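Flidumer Community Help > Equipment and Purchasing
Print this page | E-mail this page

Posted in October by Ruba Geagea

Budgeting for hand-held grippers: how many pairs, and what else goes on the order?

We are planning a small manipulation data setup at our Trarkanbridge site. The first task family is kitchen appliances: open the microwave door, place a mug, remove the mug, close the door. Operators hold one gripper in each hand. I have to submit an equipment list for next year and the only line I am sure of is the grippers. I have a quote from Hattar for four pairs. Spare finger pads are quoted separately, 50 to a box. I don't know whether to buy appliances new or used, or what to allow for tables. Pictures of the kind of work are below.

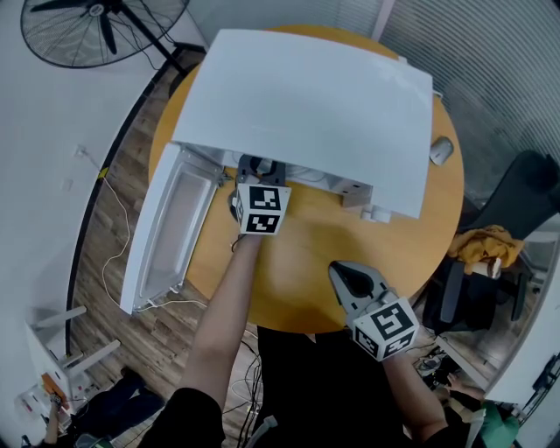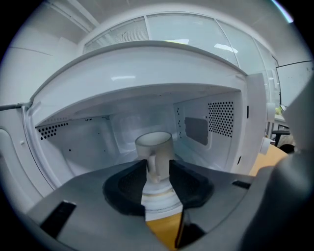 Microwave and mug, gripper at the cavity:

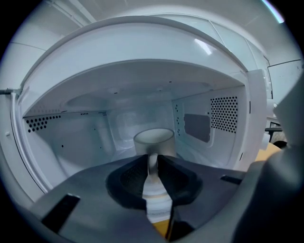
Floor area is fixed and power is not a problem. What I need is a split between grippers, consumables and props that purchasing will not send back.

Salma Younis
Four pairs is too many for a first order if you have one task family. Buy two pairs and put the difference into pads and props. Pads are a consumable and should sit on a separate line from the hardware, otherwise the second box gets treated as a repair and needs a new approval. Ask Hattar for the lead time on pads in writing.

For appliances, buy used and buy different models. Door swing, latch force and cavity depth vary more than you would expect, and one new unit costs as much as several old ones. Measure the cavity opening against the full width of the gripper body before you pay – the fingers will fit almost anything, the body may not. Mugs: get several handle shapes. Our props line was $203 for the first quarter and that was enough.

Katano
agree on used. check tables too, a door that swings past the edge needs floor space next to it. we forgot that and had to re-plan the room

Contact | Copyright Flidumer Community Help | Back to top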